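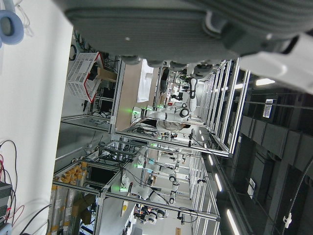

# Four arms, one shopping list: Lendness sorts out its spring spending

I spent a good chunk of Sunday afternoon in the Lendness workshop going through quotes with Josée Simard, and I'm pleased to report that we now have an equipment plan for the robot cells. It only took two pots of tea and one small argument over cable chain.

The short version is that we're not buying another arm this spring. I know a few of you were hoping (me too, I'd already picked the spot!) but the money is going on the bits that hang off the arms and the frames that hold them up. Josée has been saying this since before Christmas and I've finally come round.

The biggest item is grippers. We've had quotes from Drulter and from Sollix, and they came in a lot closer than I'd expected: £3682 from Drulter and £3760 from Sollix, both for a pair with mounting plates. Sollix wants more money but includes a spare set of finger pads, and finger pads are the thing we get through fastest. Drulter can deliver sooner. Josée leans towards Sollix, I was leaning towards Drulter, and as she's the one who has to fit them I've stopped arguing. The order goes in during March.

Next up is aluminium extrusion. Anyone who has tried to bolt a bracket on to one of the workcells lately will know how little rail is left to bolt it to. Dhillon has quoted £413 for cut lengths, corner brackets and a bag of T-nuts, delivered. I did ask whether we could save a bit by cutting it ourselves, and was reminded of the last time we cut it ourselves. So, cut lengths it is.

Then there's £230 for cabling, which covers trunking, clips, labels and some proper strain relief. It's the dull bit of the list and probably the one I'm most looking forward to. Bergþóra Damgaard has drawn up a routing plan that takes the power down one side of each cell and the signal cables down the other, and she'd like everybody to read it before they plug anything in. It's pinned up by the kettle. Please read it -- she will ask.

I had a go at getting a new monitor on to the list as well. No luck this time. Bergþóra pointed out that we'd be paying for a screen when what we really want is a better mounting arm, and that can wait until the autumn round.

A fifth robot arm isn't off the table for good, by the way. Josée wants to see the new grippers settled in first, and she'd like a decent log of how many hours each arm does in a normal week. If one of them is sitting idle most afternoons we don't need another, and if they're all flat out we've got something to wave at the people with the chequebook. There'll be a log sheet on each cell, and filling it in takes less time than grumbling about it (I've tested both).

Fitting should take us a couple of days once everything has turned up. We'll do the cells one at a time so there's always something running, and Bergþóra will put the order of work up next to her cable plan. If you've got a job booked that can't be shifted, tell her early.

Last thing: if there's something small you need that isn't on the list, such as hex keys, tape or a decent torch, send it to Josée before the March order goes off. She's happy to add odds and ends while we're paying for delivery anyway. Big things go on the autumn list, and yes, I've already put the monitor arm at the top.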